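October 9, 2015

Went through the Nollwood forecast again this morning, the third version. Still don't believe it. Yee-man has the first customer paying in December, and everything after that month hangs on it. There is no signed order. There is an email saying they are "keen." I've seen keen before.

What I changed in the sheet:

- moved the first receipt back two months
- payment terms set to 80 days (Draltex say 30 on paper, ask any of their suppliers)
- put the rent deposit in, which was missing
- wages now start when people start, not when the money does

With that in, the account goes below zero in month 5 and stays there until month 7. The old version never dipped at all – that alone should have made somebody suspicious. Me included, I signed off version two.
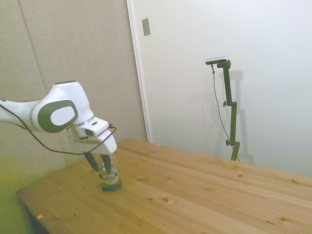

Startup costs are the other soft spot. Eyerusalem's equipment list has 81 lines and I'd trust maybe half the prices. Several are copied from the Zirkis catalog with no delivery, no install and no spares. Some items are down as one line, as if you buy them and they go to work. Asked her to split it into purchase, fitting and first-year upkeep. She thinks I'm padding. Could be, a little.

Chung offered to lease us the bigger items. The monthly figure looks kind until you add up the whole term and read the bit about early return. It does help in the dip, though, so I ran it both ways and saved both. Tabs are "buy" and "lease," please don't rename them again.

Not convinced by the bank's template either. It has one box for "other" and ours would be the biggest number on the page.

To do:

- Yee-man: get a date from the customer in writing, or we drop them from the base case
- Eyerusalem: real quotes for the top ten lines
- me: VAT/sales tax timing, still wrong in both tabs – refund is showing before we've paid anything
- ask the accountant if she'll look at it before it goes out, and what she charges for that

Version four is in the shared folder. Version two is still in there too, don't send that one.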